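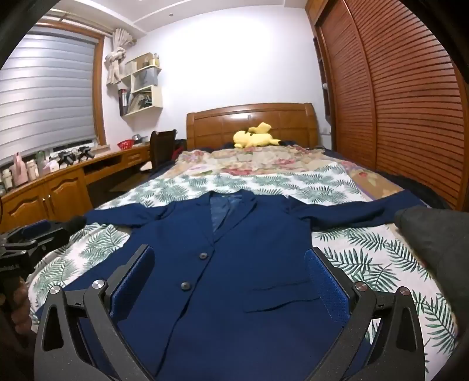

Notes from the Open Day at Jomholm, 12/10/2022

It was my privilege last week to attend the open day held by Jomholm, which has spent the past two years collecting examples of ordinary household work for the training of robots. I attended as a guest of my former employer, Millard, and I set down my impressions for those readers who wrote to ask for them.

The day was divided into two parts. The morning was given to talks in the main hall, and the afternoon to demonstrations, for which guests were taken in small groups to furnished rooms. I was placed in the third group. Our host was Kornél Szalai, who leads the garment work and who was generous with his time throughout.

The work on clothing

The greater part of the afternoon concerned a single garment, a navy suit jacket laid out on a bed with its sleeves spread to either side. The operator works with a pair of hand-held grippers, each with two fingers. The pads on the fingers are blue and textured, and they face each other, so that cloth can be taken between them much as one would take it between finger and thumb. No robot is needed at this stage. A person performs the task with the grippers, a camera on the tool records it, and the recording is later used to teach a machine to perform the same task with arms of its own.

I had expected towels. Several of us had, and one guest said so. Mr. Szalai replied that towels had been the subject of the first season and that the program had moved on to tailored clothing in May. A towel, he explained, has four corners and may be folded from any of them. A jacket has lapels, a lining, buttons and a collar that does not wish to lie down, and its shoulders keep their shape whether or not one would like them to.

The method taught to operators is as follows, as far as I was able to write it down. The jacket is placed face up and the front is smoothed. One sleeve is taken near the cuff and brought across the body, and then the other. The lower part of the jacket is then lifted and carried toward the collar. Operators are asked to work at an even pace and to let go fully before taking hold again. A recording in which the cloth slips is kept and marked as such. I asked whether this was not a waste, and was told that such recordings are among the most requested.

Each operator completes 28 recordings in a session, after which a rest is required. The garment team has set itself a goal of 1,000 recordings of jackets alone, and had reached 68 percent of it on the day of our visit. I wrote that figure in my notebook and later checked it against the printed program, where it appears in the same form.

The choice of rooms

Readers who have visited factories will understand my surprise at the setting. The bed was made up with a sheet printed with green palm fronds, and a flowered quilt lay bunched toward the head of it. A yellow Pikachu plush toy was lying in front of the headboard. There was a long desk beneath the window, with a pink watering can among the things at that end of the room, and a wardrobe with louvered doors stood on the other side.

Mr. Szalai was firm on the subject of furnished rooms. A robot that has learned to fold a jacket on a plain table, he said, has learned a good deal about plain tables. The stated policy is that patterned bedding remains on the bed and that personal belongings remain where they are, unless there is a risk of damage.

I found this part of the afternoon the most persuasive. My own working life was spent with machines that were bolted to the floor and fenced, and for which the floor was painted. We altered the building to suit the machine, and considered it good practice.

Trying the grippers

Guests were invited to try the tools for themselves. They are black, angular in design, with triangular openings in the plates. I made two attempts at a sleeve. On the first I closed the fingers too early and took hold of nothing. On the second I brought the sleeve across but left the cuff turned under. A lady from Gouveia, who had told us that she was clumsy, did a good deal better than I did.

The difficulty lies in the absence of feeling. One sees the cloth between the pads, but the fingertips report nothing, and one must judge the hold by eye. I understand that Plaltik, which was represented in the morning talks, is studying this same question, and I regret that I missed the second half of that talk owing to the line for coffee.

Practical information

Attendance was limited to 100 guests, and registration closed early. Those wishing to attend the next open day should write to the organizers well in advance and should state whether they prefer the garment rooms or the kitchen rooms, as time does not permit both. Parking is behind the building. Comfortable shoes are advised, as there are no chairs for guests in the demonstration rooms.

I have asked for permission to reproduce the printed program and will post it if permission is granted.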